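Workshop > Storage and Sorting > Small Parts

Sorting small parts: tips from an open day

I went to the Skalledex open day in Janville on November 28, 2019 to watch robots sort toy bricks. I came home with several ideas for my own bench, where I keep 213 odd bricks and far too many screws.

Sort by colour first and leave shape for later. Put each colour in its own compartment and keep the tray close to the pile.

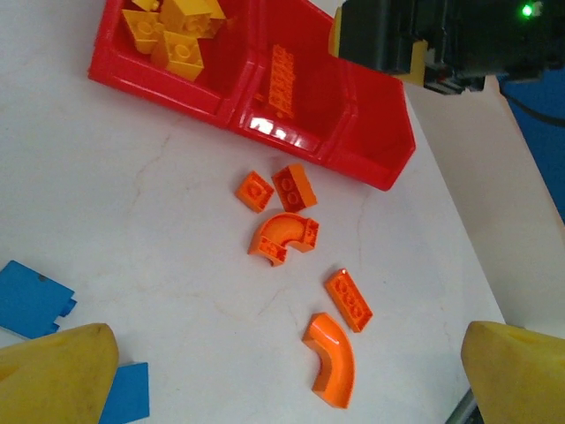

Yellow bricks in one compartment, orange on the table in front.

Choose a tray with sloping inner walls. Small pieces slide down to the floor of the compartment, where they are easier to pick out than from a square corner. A paler floor helps with dark pieces. Wipe the tray before you start, as grit scratches plastic.
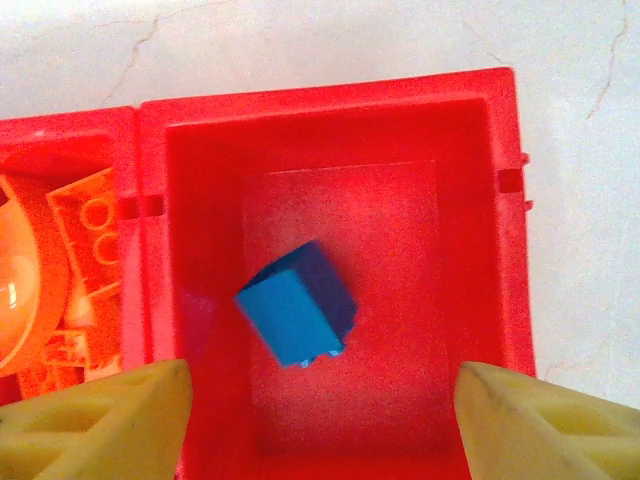

A small blue block on the floor of a red compartment.

Spread the pieces out before you pick any up. A heap is slow work for fingers and grippers alike.

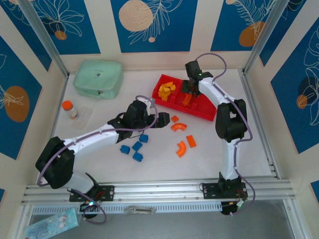 My own bench is 200 cm long and used to have tools all over it. I now keep the middle clear and push everything else to the side. The table at the open day was laid out much like this, with a zipped case and a small bottle over on the left and the bricks between the two arms. Stand the tray at an angle if that suits your reach, and tip out one handful at a time. Leave one compartment free for strays. Mine is full by March every year.

Tagged: small parts, trays, days out

Contact us | © Collado Workshop Notes | Back to top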